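2025年9月9日,实验室笔记,草皮与鞋钉组

早上到得比平时早,咖啡还没煮好就先去看了温室那边的试验盘。昨晚走之前把灌溉时间往后调了一档,心里一直惦记着,怕夜里那一轮没跑起来。还好,记录都在,曲线也平顺。这种小事写下来有点啰嗦,不过七月那次就是因为没写,后来大家对着一段空白数据猜了整整两天,所以我现在宁可多写几行。

先把背景补一下,给休假刚回来的同事看。Triltholm 俱乐部的主场从春天起一直抱怨禁区前沿那一片“发飘”,球员急停的时候脚底下会往前滑一小截,然后才咬住。场地组的人说草看着挺好的,颜色也正,修剪高度也没动过。我们拿到的草芯确实漂亮,根也够长,单看外表真挑不出毛病。所以这一阵子的活儿就是弄明白:到底是草根层的问题,还是底下那层沙的问题,还是他们今年换了新鞋钉的缘故。

昨天下午把剩下的旋转阻力测完了。用的还是那台老扭矩架,圆盘上装六边形排列的钉子,配重压上去,落下,然后匀速转。11号盘的读数比旁边几盘都低,我起初以为是自己手快了,转得不匀,就让同事又做了一遍,她做出来也低。两个人的手法差得挺远的,结果倒是凑到一块儿去了,这下我信了。回头翻备注,11号盘是从点球点往外一点取的,正好是他们训练守门员时来回踩的地方。

顺便说一句扭矩架:那颗固定螺丝又松了。我拿扳手紧过,也涂了胶,可是转到后面还是能听见轻轻的咔哒一声。听见这个声音的那几次读数我都在表格里标了黄色,分析的时候请先别用。新螺丝已经下单,到了以后放在左边抽屉里,别跟鞋钉样品混在一起,上回混了,我找了一上午。

然后是 Plumedgate 送来的那批混合纤维草皮。他们很客气,连包装都写了朝上朝下。铺进试验盘之后缓了一阵子,前几天叶尖发黄,我有点担心,昨天看已经转过来了。第一轮滑动测试的感觉是钉子进得去,出得也干净,撕裂口比纯天然草的小。当然只是感觉,数字还没整理,请别现在就拿去写进给俱乐部的信里!上次我随口说了一句“看着不错”,隔天就变成了邮件里的结论,弄得我很不好意思。

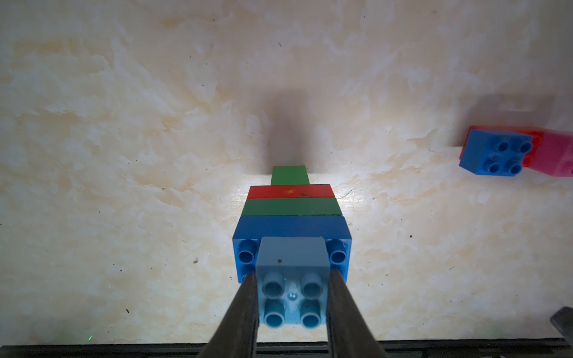 含水率这一块要多说几句。上午把探头重新标定了一遍,干沙和饱和沙各做三次,中间那档用的是上周配好的混合沙。标定线跟七月的几乎重合,只有最湿的那一端稍微翘起来一点。我的猜测是饱和沙放久了,表面那层水往下走,探头插的深度又没有完全一致。以后标定饱和沙请现配现用,配好以后轻轻敲盘子的边,把气泡赶出来再插。敲盘子这一步说明书里没有,是我以前在球场干活时跟一位老场地师傅学的,当时觉得像做蛋糕,现在倒离不开它了。

说到球场,上周去 Hoani 球场看比赛,名义上是观察,其实多半是看热闹。他们那块场地的排水是真好,赛前下了好大一阵雨,开球的时候边线附近一点积水都没有。上半场主队压得很凶,右边路来回冲,我一边跟着喊,一边忍不住盯着边后卫的支撑脚看。他有一次变向,整个人都歪过去了,脚却稳稳钉在原地。旁边的大叔问我在记什么,我说在记草,他看了我一眼,往旁边挪了挪。第72分钟进了全场唯一的一个球,角球开到后点,头球,很漂亮。进球那一下起跳的地方,正是我中场休息时觉得草皮最密的位置,不过这大概只是巧合,写在这里图个高兴。

那天的收获除了一嗓子沙哑,还有跟他们场地组聊的二十来句话。他们打孔的频率比 Triltholm 高得多,而且赛季中间也不停,每次打得浅一些,打完回填细沙,隔天就能踢。Triltholm 那边是休赛期一次打透,开季以后就不碰了。如果11号盘的低读数真是表层压得太实,那么根扎得再长也没有用,钉子只是在一层硬壳上刮。这个想法我挺喜欢的,也正因为喜欢,得小心一点,先把压实度测了再说。

今天下午做的就是压实度。用落锤,从低往高,每盘三个点,避开昨天转过圆盘的位置。11号盘的第一个点偏高,第二个点更高,第三个点落在原来的取样缝上,软得不像话,作废重选。重选以后跟前两个点接得上。旁边的几盘都正常。我把表格存在共享文件夹里,文件名末尾加了681,就是这一批草芯的批号,请大家以后都照这个写法,别再用“最终版”“最终版新”这种名字了,我自己也检讨,上个月的“最终版新”就是我存的。

鞋钉的事也有一点进展。Kallier 寄来了两种新钉的样品,一种是圆锥形,一种是略扁的刃形,长度一样。俱乐部今年换的就是刃形的那种。我先在标准橡胶垫上各跑了2轮热身,主要是看夹具合不合适,数据不算。圆锥的装上去很顺,刃形的要注意朝向,装反了转起来阻力会明显变小,我就是装反了才知道的。夹具上已经用油漆笔画了箭头,箭头朝外。请大家装之前看一眼,要是箭头磨掉了就补一下,笔在窗台的杯子里。

按说刃形钉在密实的表层上应该更吃亏一些,因为接触面窄,压进去浅,一转就带着表皮一起走。但是球员们反映的那种“先滑一小截再咬住”的感觉,我还没法在扭矩曲线上找到对应的东西。曲线是一路往上,到顶,再掉下来,中间没有台阶。也许旋转测试本来就看不到这个,得做直线拖曳才行。直线拖曳的那条轨道还在里间,上面堆了不少东西,我明天一早去收拾,有空的人来搭把手,我带包子。

还有一件事想留个记录,免得将来吵起来。有同事建议干脆把11号盘打孔回填,看看读数能不能回来。我非常赞成,可是请等直线拖曳做完再动它。盘子只有这么一个,打了孔就回不去了。如果觉得一个盘说明不了什么,我也同意,我已经写信去问 Triltholm 能不能在同一片区域再取几个草芯,最好点球点两边都取。他们这周有主场比赛,估计要等比赛踢完才肯让人动草皮,换了我是场地主管我也不肯。

温室的湿度下午有点往上走,我把北侧的小窗开了一条缝。晚上最后走的人请关上,灌溉设定保持现在这一档,不要改。Plumedgate 的那几盘今晚不浇,标签上我写了“停”,明早看过叶尖再决定。

明天要做的:收拾拖曳轨道,先用橡胶垫试跑;刃形钉和圆锥钉各装一次,把装卸步骤写成一张纸贴在架子旁边;把标黄的扭矩读数挑出来,等新螺丝到了以后重测。落锤用完擦干再收,今天我擦过了,放在老地方。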